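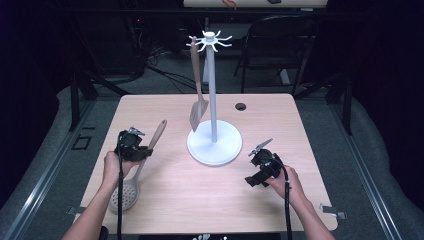
ok so I'm one month into living in a share kitchen again and I have thoughts. Thread, sorry in advance

1/ Moved to Sestdale in June for work. Rent is up to $21 a week cheaper than my old place if you believe the listing, and the kitchen is shared with three other adults who all cook dinner at the same time. Every night!

2/ First lesson: label your oil. I bought a decent bottle of olive oil and it lasted 8 days. Lukian Ostapchuk (lovely bloke, room next to mine) thought it was the house oil. There is no house oil. There is now a house oil, and it's mine.

3/ Things worth hanging up or keeping on the bench: spatula, tongs, the one good knife. Everything else can live in a drawer. We had two drawers so jammed with takeaway cutlery they wouldn't open past halfway.

4/ Lingyun Kang does a big pot of congee when it's cold and leaves the lid on with a note saying "go on". I've put on weight and regret nothing. My contribution is a fairly average lentil soup, but people are polite about it.

5/ The fridge. Oh, the fridge. One shelf each, door is shared, and anything in the bottom crisper is fair game after bin night. Took us two arguments and a very long group chat to get there.

6/ Someone asked about dishes. You cook, you wash your own pots before you sit down. Plates can wait till after. I used to be a "let it soak" person and I've been reformed (mostly, don't ask about the rice pot)

7/ Anyway if you've got a favourite one-pot dinner that doesn't hog the stove, send it my way. No mushrooms, Lukian can't stand the smell. Soup's on, back later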